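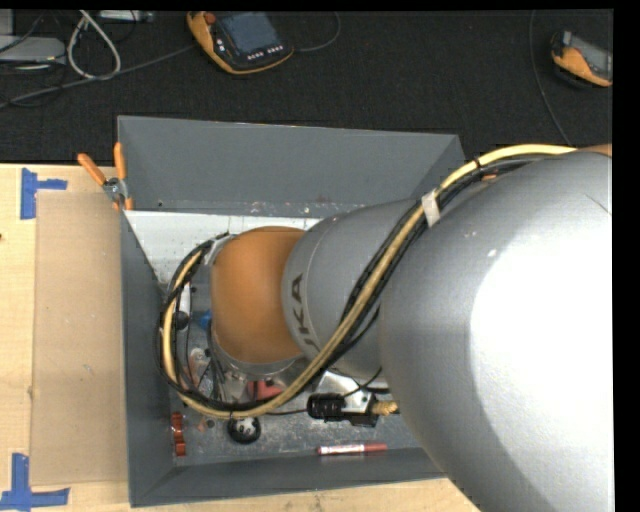
Sternimard
@sternimard
Payroll clerk in Ellwood, bus person, slow reader, soup maker

Okay, I've been riding the 14 from Alside to Ellwood and back for a whole year now and I have opinions, so this is going to be a thread. Get a drink.

First, the basics. I sold my car last January. The transmission went and the quote to fix it was more than I'd have gotten for the car, so I figured I'd ride the bus for a month while I shopped for another one. I never did the shopping.

The ride is 76 minutes one way. I know. I KNOW. People make the same face every time I say it, like I've told them I'm having a tooth pulled. In the car it was maybe half that if the bridge was behaving, and the bridge does not behave.

Here is what I did with that half in the car: gripped the wheel, listened to the same eight songs, and yelled at trucks. On the bus I read, I nap, I write my grocery list, and one time I hemmed an entire pair of pants (would not recommend past the Fevwood turnoff, there's a stretch of road there that is basically gravel with ambitions).

Seats! Let's talk seats. If you get on at Alside you get your pick, and new people always go for the very front, which is a mistake in winter. The door opens at every stop and you get a face full of weather. You want the right side, two rows behind the back door. There's a heater vent by your ankles and you get the river in the morning.

In summer it flips completely. Left side, up front, window that opens. The right side turns into a toaster by the time you hit the county road.

Never the sideways seats. I get carsick just looking at them.

There's one particular bus, number 3163, that I have strong feelings about. The bell sounds like a duck. The third window on the left whistles over 40. It has the softest seats in the fleet and I'm so happy when it pulls up that I've waved at it. At a bus. In front of other adults.

Things I carry now that I never carried before: a spare pair of socks, a tiny umbrella, a big umbrella in my desk at work for when the tiny umbrella dies, peanut butter crackers, and a paperback I don't mind dropping in a puddle.

I tried ebooks for the ride. My phone battery had other plans. Library paperbacks fit in a coat pocket and you can read them with gloves on if you're stubborn about turning pages.

I got through the first 161 pages of a very long novel about whaling in the spring and then left it on the seat. Called lost and found for two weeks. Somebody out there knows how it ends and I still don't. (Please don't tell me, I've got it on hold again!)

The thing I wasn't ready for is how much the schedule would run my life in the beginning. If I missed the 5:20 home, the next one was 6:35, and I spent a lot of evenings in the Ellwood transit shelter feeling very sorry for myself and eating vending machine pretzels.

Now if I miss it I walk over to the laundromat cafe and get the soup. They do a split pea that got me started making soup at home, so in a roundabout way the bus is also why I own an eight-quart pot.

A question I get a lot is what about groceries. I was doing one giant weekly shop before, and throwing out a sad amount of lettuce. Now I get off two stops early a couple of times a week, buy what fits in the backpack, and walk the rest. You learn very quickly what a melon weighs.

Cat litter gets delivered. I'm committed but I'm not a pack mule.

And money, okay. The monthly pass is cheaper than what I was paying for insurance by itself, before gas, before parking, before the mystery light on the dashboard. I put the difference in a separate account and didn't look at it until fall. Then I looked at it and bought a mattress. A good one! I'd slept on the old one since college.

It isn't all cozy, to be fair. Twice this year it just didn't come. I've stood in sleet at the Fevwood transfer watching the little sign say DUE for so long that I started taking it personally. If you have a kid to pick up by a certain time, or a boss who counts minutes, I completely get why this wouldn't work for you. My boss lets me shift my hours and that's most of the reason I can do it.

They're also talking about cutting the last evening run and I am not being calm about that. The people on the late bus are coming off shifts. They've got name tags on and they're asleep before the bridge. There's a comment form on the transit website, buried three menus down, and if you live anywhere on the route please go fill it out. It took me five minutes and two of those were the password.

Small etiquette notes, free of charge. Backpack off and on your lap when it fills up. Say thanks to the driver on your way out, it takes one second. Tuna is an at-home food. If somebody has a book open, they're not available for your podcast idea.

But if they look up first, go for it - I've gotten a chili recipe, a decent dentist, and a whole tomato seedling out of conversations on the 14. The seedling rode home in my hat. It made up to four tomatoes, depending on whether you count the one the squirrel took.

Would I get another car? Maybe, if I moved or my knees got worse. I look at listings now and then, mostly to be nosy. Then the 3163 comes around the corner with its one dim headlight and I put the phone away.

Anyway, that's my stop coming up. If you ride a long one too, tell me your route and your seat.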